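Pour les petites pièces qu'on ne trouve plus en rayon

J'ai passé l'hiver à remettre en état une caravane pliante, et j'en sors avec une conviction que j'ai envie de défendre ici, avec tout l'entrain dont je suis capable : les petites pièces détachées méritent bien mieux que le tiroir du bas où les magasins de loisirs les ont reléguées !

Je parle des joints de lanterneau, des loquets de placard, des embouts de béquille, des clips de rideau. Des choses à 2 euros qui décident pourtant si on part en vacances ou pas. Chez nous, c'était un loquet de baie latérale, un modèle Koltell à came ronde, fendu pile à l'endroit où le ressort appuie. Le concessionnaire du coin proposait la baie complète, montée, pour presque 500 euros. La baie complète ! Pour un bout de plastique gros comme un bouchon !

J'ai donc cherché, et j'ai adoré chercher. Il existe des vendeurs formidables, comme la petite boutique en ligne Sampaio, qui démontent des épaves et vendent tout à l'unité, avec les cotes relevées au pied à coulisse (entraxe, profondeur, sens d'ouverture). On leur écrit le soir, ils répondent le lendemain avec une photo de la pièce posée sur une règle. Mon loquet est arrivé dans une enveloppe à bulles, il s'est vissé dans les anciens trous, et j'ai fait le tour de la caravane trois fois rien que pour l'ouvrir et le refermer.
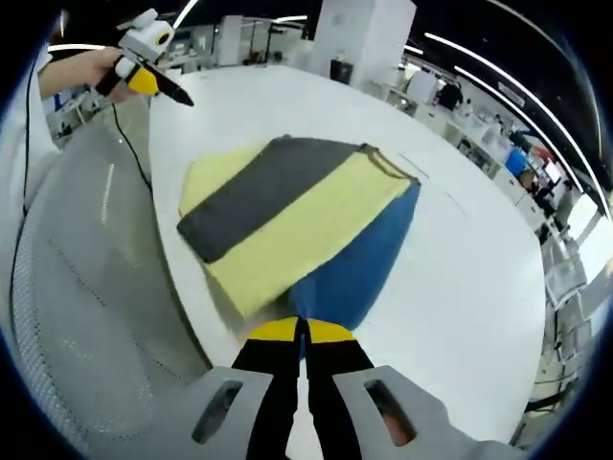

Ferhat Öztürkmen m'a répondu, quand j'ai raconté tout ça sur la liste du club, que j'oubliais un peu vite les soirées perdues, et que lui avait commandé trois fois un joint Aseck avant d'avoir le bon profil ; à ce compte-là, disait-il, il préférait payer le neuf et rouler. L'objection est juste et je la prends volontiers. Une pièce d'occasion mal décrite, c'est du temps, des frais de port et un week-end de pluie avec une bâche sur le toit.

Mais justement, son problème venait de la description ! Trois annonces, trois fois « joint universel », aucune coupe du profil, aucune hauteur de lèvre. Un fabricant qui publierait ses plans cotés pour les accessoires arrêtés rendrait un service immense, et ça ne lui coûterait pas grand-chose. Je rêve d'un catalogue où l'on tape une largeur, une épaisseur de paroi, et où la bonne référence apparaît, même vieille, même remplacée par une autre. Et tant qu'à rêver, j'y ajoute les compatibilités entre marques, que les bricoleurs se repassent aujourd'hui de forum en forum, avec les erreurs et les liens morts.

En attendant, ma méthode tient en peu de mots : je mesure deux fois, je photographie l'ancienne pièce des deux côtés, je note ce qui est moulé dessus, et je garde tout ce que je démonte. Ma boîte à loquets fait rire mes enfants, mais elle a déjà dépanné deux voisins de camping.

Reste le store, dont le bras gauche a du jeu. J'ai repéré l'axe qu'il faut, on verra en avril si j'ai bien lu les cotes.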